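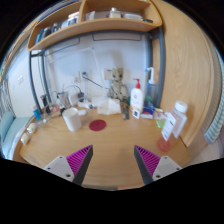
Lectura larga de invierno: empezamos Gremora

8 de enero de 2021

¡Ya está decidido! La lectura larga de este invierno va a ser Gremora, las 1.690 páginas enteras, en la edición de Friesen en dos volúmenes, y empezamos ya. Quien lleve tiempo en esta lista sabe que la propuesta aparece cada año en la votación y que cada año se queda a las puertas. Esta vez ha ganado con mucha holgura, y confieso que cuando vi el resultado me levanté de la silla y fui a buscar mi ejemplar, que estaba sujetando otros libros en la estantería del pasillo.

Para quien no la conozca: Gremora es una novela-río sobre una isla con un faro, una fábrica de conservas y dos familias que comparten un pozo. La historia ocupa tres generaciones. Al principio se tarda un poco en entrar porque hay muchos nombres y porque el narrador tiene la costumbre de llamar a cada personaje por el mote que le puso su peor enemigo, pero a partir de la tormenta (segundo capítulo, paciencia) el libro coge una velocidad tremenda y ya no te suelta. Yo lo leí por primera vez con veintidós años, en trenes, y me pasé dos veces de estación.

Cómo lo vamos a leer

Hemos partido la novela en nueve tramos de 184 páginas, uno por semana, y lo que queda después del noveno es el epílogo, que leeremos por separado y con calma. El corte no coincide siempre con el final de un capítulo. Lo intentamos, de verdad, pero los capítulos del primer volumen son larguísimos y los del segundo a veces ocupan media cara, y salían semanas imposibles. Si llegas al corte en mitad de una conversación y quieres seguir hasta el punto y aparte, sigue. Lo único que pedimos es que en los comentarios de la semana no se cuente nada de lo que viene después.

La numeración es la de Friesen. Hay una edición anterior, la de tapa verde, en la que falta el prólogo del farero y las páginas bailan bastante; si es la que tienes, escríbenos y te pasamos una tabla de equivalencias por capítulos. La electrónica no lleva páginas, pero en la misma tabla están las primeras palabras de cada tramo, así que basta con buscarlas.

Los comentarios se mandan respondiendo a este correo, como siempre, y el límite sigue siendo de 500 palabras. Ya sé que alguno de vosotros lo considera una crueldad. El año pasado tuvimos mensajes estupendos que casi nadie terminó de leer por lo largos que eran, y me dio mucha pena. Con 500 palabras cabe una buena idea, o dos medio buenas, y queda sitio para que otra persona te lleve la contraria.

Cosas que conviene saber antes de abrir el primer volumen

El árbol genealógico de la página siete tiene trampa. No lo miréis hasta el cuarto tramo, porque trae un matrimonio que en la novela es una sorpresa de las gordas. Yo le puse un clip a la hoja. En la biblioteca de mi barrio alguien había pegado las dos páginas con una tira de papel y había escrito a lápiz «gracias luego».

El mapa, en cambio, sí. Miradlo mucho. La casa de los de arriba, el camino de la fábrica, el puerto viejo, que ya no es puerto, y sobre todo Grundik, la aldea del norte, que durante cientos de páginas es solo un sitio al que la gente amenaza con irse. «Si sigues así, me voy a Grundik.» Cuando por fin alguien va, en el sexto tramo, el capítulo es una maravilla, de lo mejor que he leído sobre llegar a un lugar del que has hablado mal toda la vida.

Sobre los pasajes en dialecto: no hace falta entenderlo todo. La traducción los resuelve con palabras inventadas a partir de oficios del mar, y al tercer día te sorprendes usando alguna en casa. Hay un glosario al final del segundo volumen, muy simpático, que define la mitad de los términos remitiendo a otros términos del mismo glosario. Nosotros vamos a ir haciendo el nuestro entre todos. De momento tenemos «salmadura», que es el enfado que dura exactamente una marea.

Y un aviso para quien lo prefiera: en el quinto tramo hay un naufragio contado con mucho detalle, desde el principio de la semana hasta casi la mitad. Se puede pasar en diagonal y recoger la historia en el entierro sin perder el hilo.

Leer a ratos

En la encuesta que hicimos en diciembre preguntábamos dónde y cuándo leéis, y me lo pasé en grande con las respuestas. Yo esperaba sofás y camas. Pues gana la mesa de trabajo, y con diferencia: diez minutos antes de encender el ordenador, el libro abierto junto al teclado mientras se carga algo, el capítulo corto que se lee de pie antes de apagar. Una lectora tiene el volumen de turno en el cajón de arriba y solo lo saca para comer. Otro lee en voz baja las cartas de la tía Odra (en Gremora hay muchas cartas de la tía Odra, ya veréis) entre llamada y llamada.

A mí me ha hecho pensar. Siempre he defendido que las novelas largas piden tardes enteras, y cuando recuerdo cómo he leído las mías, resulta que fue a pellizcos, en colas, en salas de espera, con el abrigo puesto. La novela larga aguanta muy bien ese trato. Te espera. Vuelves después de tres días y el farero sigue subiendo la escalera por donde lo dejaste, rezongando de la rodilla. Con un cuento de doce páginas me pasa lo contrario: si me interrumpen a la mitad, tengo que volver al principio.

Así que, si te asusta el tamaño, prueba a repartir el tramo semanal en ratos pequeños y fijos. El mío es el del café de la mañana y otro después de cenar, y los fines de semana recupero lo que se haya quedado atrás, que siempre se queda algo.

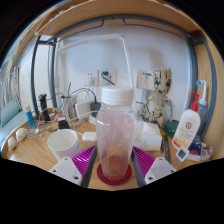 Yiğit Eren nos cuenta que él hace justo lo contrario y que le va de maravilla: no toca el libro en toda la semana y el domingo por la mañana se lee el tramo completo, con el teléfono en otra habitación. Dice que en las novelas con tantos personajes la lectura a pellizcos le obliga a retroceder todo el rato para recordar quién era el cuñado de quién, y que en Gremora, que ya ha empezado por su cuenta (¡tramposo!), los motes lo volverían loco de otra manera. También propone que cada semana alguien mande una lista de los personajes nuevos con todos sus nombres. Me parece una idea buenísima y la adoptamos desde ya. Él se ha pedido la primera, y quedan libres las ocho siguientes.

Sobre lo de la lectura seguida o a ratos me encantaría leer más opiniones, porque veo que hay dos bandos y los dos tienen mucha fe en lo suyo.

Conseguir el libro

En la librería Vestov nos han apartado ejemplares de los dos volúmenes hasta final de mes. Basta con decir que vienes de la lectura larga. Se pueden recoger en la puerta o pedir por correo, y si solo quieres el primero para probar, también vale. El segundo no hace falta hasta la quinta semana.

Si prefieres préstamo, mira primero en tu biblioteca y, si hay cola, dínoslo. Tenemos dos juegos que van pasando de mano en mano y que están subrayados por media lista, con signos de exclamación en los márgenes y alguna discusión a bolígrafo entre personas que no se conocen. A mí me gustan más que los nuevos. En la página del incendio hay una nota que dice «¡no, no, no, por la puerta de atrás!» y debajo, con otra letra, «ya no llega».

Del audiolibro tengo mejor noticia que el año pasado: está completo. El narrador hace a la abuela Marn con una voz ronca y guasona que ya no podréis quitaros de la cabeza. Lo malo es que se salta las notas al pie, y en Gremora hay un crimen que solo se resuelve en una nota al pie. Os avisaremos cuando toque.

Lo que nos llevamos de la lectura anterior

Quiero dar las gracias a quienes aguantasteis hasta el final con la trilogía del otoño, que se puso cuesta arriba en el último libro, y sobre todo a quienes la dejasteis a la mitad y escribisteis para explicarlo. Aquellos mensajes fueron de los más discutidos. Uno defendía que la protagonista debería haberse quedado en el molino, y todavía estoy dándole vueltas. Abandonar está permitido y contarlo es bienvenido. Con Gremora lo mismo: si en el tercer tramo no puedes más con los pleitos del pozo, dilo, que seguro que no estás sola, y a lo mejor alguien te convence para llegar al cuarto.

Varios pedisteis también que hubiera menos preguntas preparadas. Hecho. Este invierno mandaremos una sola por semana y se puede ignorar sin remordimientos. La primera va con el farero: en el prólogo asegura tres veces que no le importa lo que pase en el pueblo, y cada vez lo dice mirando hacia un sitio distinto. ¿A cuál de las tres le creéis?

Para el primer tramo, entonces: desde el prólogo hasta la página 184, donde la pequeña de los de abajo encuentra la llave. Los comentarios se abren en cuanto alguien mande el primero. Y si tenéis una palabra para el glosario, mandadla también, aunque os la hayáis inventado vosotros.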